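Home » People » Kenza Gaber

Kenza Gaber is a singer and former television presenter, best known for the music program Evisska and for her second album, Lirik.

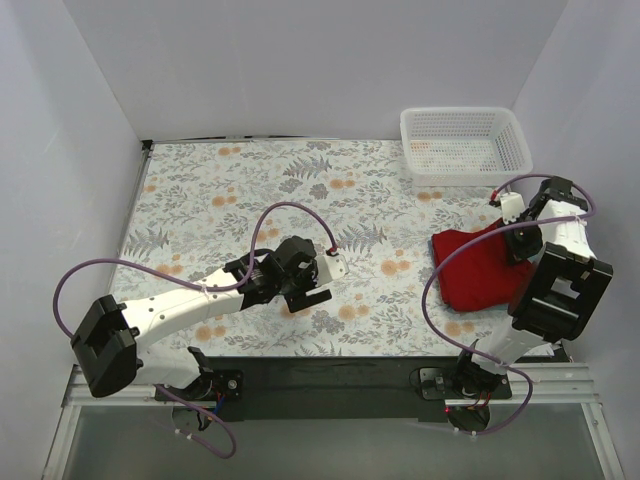
Early life

Gaber grew up in the town of Soliman, the youngest child of a pharmacist and a school secretary. She took piano lessons from the age of eight and sang in a youth choir until she left school. In interviews she has described herself as a quiet student who did well in languages and poorly in almost everything else. She moved away at 18 to study translation and dropped out in her second year.

Career

Her first paid work in entertainment was as a backing singer for wedding bands. A producer who heard her at one of these events asked her to record a radio jingle for a furniture chain, and it stayed on the air for several years. Gaber was paid a flat fee and received no royalties.

She joined Evisska as a reporter in its second season and became the main presenter a year later. The program mixed studio performances with short interviews, usually recorded in the performers' dressing rooms. She presented 78 episodes before leaving to work on her own music. Tiziana Fabbri, who had been a guest host on two occasions, took over from her and stayed until the show ended.

Gaber's debut album, Sterkton, sold poorly and was not widely reviewed. Lirik came out three years later and did much better. It has 10 songs, most of them written with guitarist friends from her wedding band days, and two were released as singles. The second single was used over the closing credits of a television drama, which brought her a younger audience. A planned tour of 34 dates was cut short after a throat infection, and the remaining concerts were not rescheduled.

Since then she has performed mainly at festivals and has worked as a vocal coach. She has also dubbed supporting roles in animated films.

Personal life

Gaber rarely discusses her private life. She was married for a short time in her twenties and has one daughter. Stories about a feud with Fabbri appeared on several gossip sites after the change of presenter. Both women denied them, and on May 16, 2022, they sang together at a charity concert – their first joint appearance on stage.

She speaks four languages and has said that she writes lyrics in whichever one she has been reading in.

Net worth

No reliable figure for her net worth has been published. The amounts given on fan pages differ widely and do not name a source. Her known income comes from concerts, coaching, dubbing work and songwriting royalties from Lirik.

Albums

Sterkton
Lirik

Television

Evisska – reporter, later main presenter

See also

Tiziana Fabbri
List of Evisska episodes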